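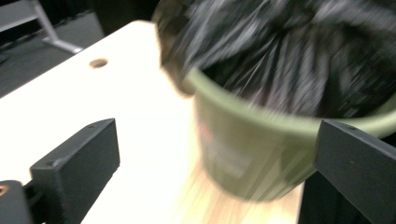

From: Inês Frade
To: Kimville Neighbors list
Date: Sunday, March 1, 2026
Subject: Re: Bag liners that won't stay put

Filipa Godinho wrote:
> Does anyone else fight with the liners in those little green pails? Mine
> slides down inside the minute I drop a banana peel in, and then I'm
> fishing for it with my fingers. Am I buying the wrong bags?

Oh Filipa, I laughed out loud, because I had this very argument with mine all winter! I don't think your bags are wrong at all. I use plain black ones, bigger than the bucket needs, and let plenty stand up above the rim before I fold any of it over (my mother did hers this way, and she never fished for anything). Push the bottom down with your fist so there's no air caught under it, then turn the lip well over on the outside. If it still slips, tie a little knot in the slack on one side.

I do mine up on the table, which saves my poor back, and carry the bucket to its spot afterward. Cardoso on the corner had boxes of 60 last week, if you're running low.

And do come by for coffee, I have 2 spare pails you're welcome to.

Hugs to you and the kids,
Inês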